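Back on the Zumcombe loop, 21 August 2024

I finally walked the whole Zumcombe to Samville loop, and what a day! The path climbs 842 feet through bracken, then drops down to the ford, where I had my boots off before I'd even checked how deep it was (knees, very cold, lovely). There were ripe blackberries all along the lane, so lunch was mostly those.

The old bridge has 1566 carved on the downstream side. I've crossed it for years and never leaned over far enough to spot it!

From Samville I caught the number 57 home, muddy to the thighs, and sat straight down to write this up while I could still remember which stile was which.

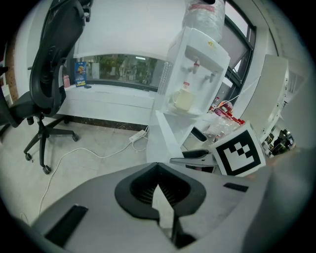 Next time

I want to try it the other way round in October, when the beeches turn. It'll add 4 miles if I go by Bultamberg, and I'm taking a flask.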